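Short thread on a result from our dish-handling work. The project is called Storkgate. The write-up went out on 21 August 2026, and this is the version without the tables.

The question was narrow. If a policy only sees the wrist camera, how much of its failure at grasping bowls comes from not knowing where the rim is, and how much comes from closing the gripper at the wrong moment?

These two get lumped together in most logs. The gripper closes, the bowl isn't in it, the episode is marked as a failed grasp. From the success rate alone you can't tell them apart, and they call for different fixes.

So we separated them. After each failed grasp we replayed the logged wrist frames through a rim estimator trained on other data, and compared its rim position with where the fingertips ended up. If the fingertips straddled the estimated rim at any point before closing, we called it a timing failure. Otherwise it was a position failure.

The evaluation set was 109 failed grasps, all from one policy, all with bowls. Successes were left out. The policy takes wrist frames and joint positions and outputs short chunks of motion plus a gripper command.

Most of the failures were timing failures. I had expected the reverse and had already started on a better rim detector, which is now parked.

Looking at the frames helped explain it. On approach the rim of a large bowl runs out of view well before the fingers get to it. What the policy has at that stage is a stretch of smooth, low-texture wall, often soft in focus, and very little to say how far away it is.

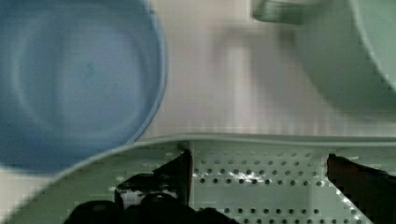 Wrist view with the gripper open over the perforated tray. Both bowls run past the border of the image.

The blue bowl in that frame is a fair sample of the problem. Large, matte, slightly blurred, with the inner wall and base blending together. The tray holes are much easier for a feature tracker to hold on to, and they say nothing about the height of the bowl.

Pale dishes on a pale surface are the other hard case. The light green bowl is close in color to the table under it. Our estimator leans on the shading along the outer wall there, and I would not trust it under different lamps.

The method change is small. We call it Clilstead in the code, so that's the name in the write-up too. The gripper command no longer comes from the same head as the motion. It gets its own head, which sees a short history of wrist frames instead of the latest one.

History length matters, up to a point. We tried 2, 3 and 4 frames. Going from 2 to 3 cut timing failures clearly. Going from 3 to 4 did nothing we could measure, and it made inference slower, so 3 is the default.

The frames in the history are spaced by distance traveled and not by time. With time spacing, a slow approach gives you nearly identical images and the extra frames carry no depth information. This one detail accounted for more of the gain than the separate head did.

Position failures did not change. That's what you would hope to see if the split between the two failure types means anything, though it's weak evidence. The rim estimator could be biased in a way that favors our labels.

Known problems, in no special order. The labels depend on an estimator that does worst on pale bowls. Everything was run with one gripper and one finger shape. And we never tested stacked bowls, where two rims sit close together and "straddles the rim" stops being well defined.

A question we got on the draft: why not add a fixed overhead camera and be done with it? We did run that as a comparison. It helps with position. It helps much less with timing, as the hand blocks the view of the rim right when the gripper has to close.

Second question: force feedback. Yes, it would probably catch many of the late closes. The early ones happen before there is any contact to feel, so you would still want something visual for those.

The baseline is the Athumani policy with stock settings, retrained on our demonstrations. We did not tune it beyond matching the learning rate schedule, so read the gap between the two with that in mind.

Next step is to run the same split on cups and plates. Plates worry me more. The rim is low, the approach angle is shallow, and the fingertips have to pass very close to the surface. I expect the position share to go up.

Labeling script and the failure split are in the Brornmont repo under eval. The rim estimator weights will follow once the license on the training images is sorted out.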